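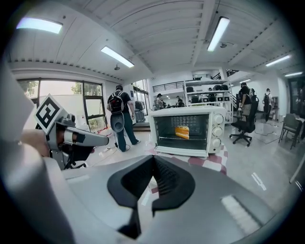 论坛首页 > 设备与套件 > 手持采集夹爪

主题:Brillholm 双手采集套件,用了一个月的感受

粗指针 楼主
套件是5月到的,两只手持夹爪,配标定板和软件,租期内能换一次指垫。先说结论:机械部分可以,软件一般。我们拿台面小烤箱练开门取物,烤箱摆在红白格桌布上,里面放一块带白色糖霜的橙色蛋糕。两块黑色指垫向中间的缺口斜着收,夹门把手够用,夹薄东西容易偏。导出一次要等10分钟,500条以上会报错,得分批。

回南天
租还是买?Zelstead 那家报价便宜不少,就是不带标定板。

粗指针 楼主
租的。标定板自己打印也行,但贴不平,识别率会掉,我试过。

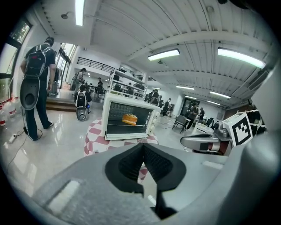
再补一点线的问题。原装线偏短,人一转身就拽,我另配了长的。握把重量单手还行,连做26遍手腕会酸。

半桶水
不同意“机械部分可以”。我手上这套用到200小时,左边那只回弹就慢了,返修还要自己出运费。

粗指针 楼主
我没用到那么久,这条我不反驳。你是哪一批?

半桶水
第一批,弹簧是旧款。客服说后来改过,没给书面说明。

回南天
那我先租一个月,指垫磨了再看。Kováčik 的软垫有人装过吗?

粗指针 楼主
孔位对不上,要自己钻。

分类:器材评测 | 标签:手持夹爪、遥操作、租赁

相关主题
Zelstead 单手版开箱
Lellolano 标定软件导出报错汇总
Kováčik 指垫尺寸对照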